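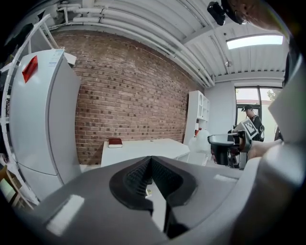
4. What people keep, and where they keep it

7 min read

4.1 The diaries

The earlier sections set out why we think leftover household materials have been missed by most work on waste. By leftovers we mean the bits. Ends of ribbon, half packs of screws, wadding from the tops of pill bottles, spare buttons, the stuffing out of a cushion that was thrown away years ago. Not rubbish yet and not really in use. Survey work asks what goes in the bin and what gets recycled, and a thing sitting in a drawer is neither, so it drops out.

This section deals with the keeping diaries only. Interviews are in section 5.

19 households took part, in Clistdale and Rarkik. Clistdale is mostly terraces with a lot of long tenancies; Rarkik is newer, flats over shops, people moving in and out. We did not try to match the two places and readers should not treat this as a comparison. Where they differ we say so and leave it there.

Each household kept a diary through May. One line per item: what it was, where it was found or put, what they thought it might be for. Paper or phone, their choice. The phone version ran on Troller, which was built for recording fishing catches and turned out to be easy to bend to our use, apart from the fact that it asked for a weight every time. People typed any old thing into the weight box. We threw that column away.

In all, 3396 lines were returned. After taking out doubles, blanks and lines we couldnt read, 2910 were left for coding. Most of the loss was on paper. One Rarkik household's diary had been through a wash and some pages were stuck together.

Coding was done by Hongmei Lu and Montri Jitpraphai. They both coded the same 800 lines first, separately, then sat down and argued. The arguments were useful. "String" caused trouble, and so did anything described as "for the cat". The scheme was changed twice after that and the rest was split between them.

4.2 Four kinds of keeping

The scheme we ended with has four headings. Working names, better ones welcome.

Spares. Bought with something else and kept in case. Buttons, fuses, the second shoelace. People were quick to name a use for these. The use was nearly always the thing it came with, even where that thing had gone. A woman in Clistdale listed a bag of shelf pegs and next to it wrote "shelf went with Dad's move". Still under the sink at the end of the month.

Offcuts. Left over from a job. Wallpaper ends, a strip of carpet, half a tin of paint. Kept longest, and kept furthest from the living space where there was any such space to use. Flats in Rarkik had none, and there the offcuts went under beds.

Wrappings. Jars, bags, boxes. This is the only group that moved much. In and out all month, and the same jar may show up in several lines under different names. We have not tried to untangle that.

Softs. Here we were caught out. We had not planned for them at all and they were first coded as wrappings.

4.3 Softs

Softs covers padding, wadding, fleece ends, loose filling, cotton wool out of packets, and a good deal that people could describe but could not name. "White stuff." "Fluffy bit, from a toy?" "Packing, nice." Rukhsana Talpur, who ran the visits in Rarkik, noted early on that people picked these things up while they talked. Squeezed them. They did not do this with screws. It is a small point, and easy to make too much of, but it came up in enough of the visit notes that we went back and gave softs their own code. Figure 1 shows material of the general sort.

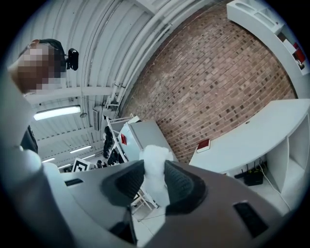

Paora Bright

Figure 1. White, fluffy, cotton-like material.

The naming problem is more than an annoyance for the coders. Where a household could name a thing, it could usually say what it was for. Where it could not, the "use" box was left empty or filled with something very broad. "Crafts." "Stuffing things." One line just said "it's clean". We read that as a reason for keeping and coded it that way, though Lu was against this and still is. Her view is that clean is a reason for not throwing out, and that a reason for not throwing out is weaker than a reason for keeping. We think she may be right and that the diary form could not have told us either way, as it had one box for both.

Softs were also the group most often kept in with something else. Screws live with screws. Softs turned up in sewing tins, in the medicine cupboard, in a tea caddy, in with the Christmas decorations, at the back of a wardrobe inside a boot. The boot one had a use (it kept the boot in shape) and the household had forgotten it was there until the diary made them look. There was no "soft drawer" anywhere. Two households started one during the month, which is our doing and has to be counted against the method.

What gets them thrown out is dust. Or the thought of dust. Several people said they would bin a bit of wadding if it had "been on the floor", and the same people kept offcuts of carpet, which have been nothing but on the floor. Material that looks like it ought to be clean seems to be held to a harder standard. Pongsak Phuthong found something close to this in his earlier pilot work at Kaewsai, with dusters and cleaning cloths: the whiter the cloth, the sooner it went. We would not lean on that too heavily. Small pilot, different question. But it fits.

4.4 Where things sit

Rooms next. The kitchen came up more than any other room in both places, which we expected, and not chiefly for kitchen things, which we did not. It is where people unpack. An item comes out of its box on the worktop, the bits that came with it get put down, and the nearest drawer takes them. Tops of cupboards too. The top of the fridge was given as a place in many of the diaries and for every kind of item, softs included. It seems to work as a halfway house. Things on the fridge are waiting for a decision, and people know it. One diary had a line reading "fridge top, pending".

Height matters then, or reach does. Items put low down (under sinks, bottoms of wardrobes) stayed put all month. Items put at eye level moved or went. We had wondered if this was a matter of children in the home but the homes without children show it as well.

Bedrooms were under-reported, we're fairly sure. People were shy of them. At the closing visits some households mentioned boxes under the bed that had never made it in to the diary, and when asked said they had not thought of them as being "in the house" in the same way. Talpur pushed on this a bit and got the same answer in other words. Stored things are elsewhere, even if elsewhere is a foot away from your head.

Sheds and garages, Clistdale only. Almost all offcuts. No softs bar one bag of fleece, and that was the subject of a complaint about mice.

4.5 Who decides

The form did not ask who in the household had put a thing where it was. A mistake. It should have. Handwriting gives some clue in the paper diaries, and where two hands can be told apart one of them tends to do the finding and the other writes the use. Sometimes they disagree on the page. "For mending" crossed out, "what mending" written over. We have kept these as two-voiced lines and coded the surviving text, but they deserve better handling than that and section 5 picks some of them up.

Troller entries all come from one phone per home so nothing can be said there at all.

4.6 Limits

The obvious one first. Asking people to list what they keep makes them look at it, and looking at it gets some of it thrown out. A few households told us cheerfully that the diary had been a good clear-out. Lines about things leaving the house bunch in the second half of the month and we can't separate a normal May from a month with a diary in it. A second round with a different form was talked over and there was no money.

Second, volunteers. Anyone willing to write down their spare buttons for a month has probably got feelings about spare buttons.

Third, the codes. Softs was added after the shared lines had been done and so the early lines had to be gone over again by one coder alone (Jitpraphai). Agreement for that heading is therefor not tested the way the other three are. The re-coded file was closed on 17/10/2019 and no changes have been made to it since.

Fourth, words. People in Clistdale wrote longer lines. Longer lines are easier to code. Some of what looks like a difference between the two places, mainly in how many items have no stated use, could be just that.

We still think the main finding stands up, which is that being able to name a leftover goes along with having a plan for it, and that the unnamed ones are kept anyway. Why they are kept is a question for the interviews. The closing visits gave a hint or two. One man, asked about a bag of filling he had moved house with more than once, said he'd feel daft buying some.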